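Unit 4: Glazes and Food Safety
Ceramics I, Berkton Evening Program

A glaze is a thin layer of glass melted onto clay. It seals the surface, gives it color, and makes the piece easier to wash. Three things go into every glaze: silica to form the glass, a flux to lower the melting point, and alumina to keep the melt from running off the pot.

Bowls and mugs need more care in the choice of glaze than vases do. Acids in coffee, tomato and vinegar can pull metals out of a badly balanced glaze. A clear or white liner inside is the usual choice, with any strong color kept to the outside. 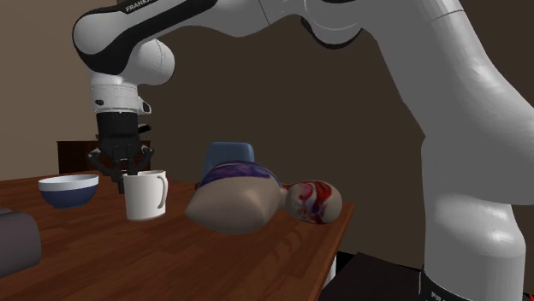
Emanuel Onu would add that a liner glaze still has to be tested, and that students trust the word "clear" too much. He leaves a slice of lemon on a glazed tile overnight and looks for a dull patch in the morning. A change in color or shine means the glaze goes on decorative work only.

Crazing is the other fault to watch for. It shows as a net of fine cracks and happens when the glaze shrinks more than the clay as it cools. More silica often fixes it. Mix test batches of 800 grams and dip 3 tiles from each.

Before next class: read the Petgate handout on fluxes, pages 30 to 76, and bring two bisque tiles. Label them underneath in iron oxide. Pencil burns off in the kiln.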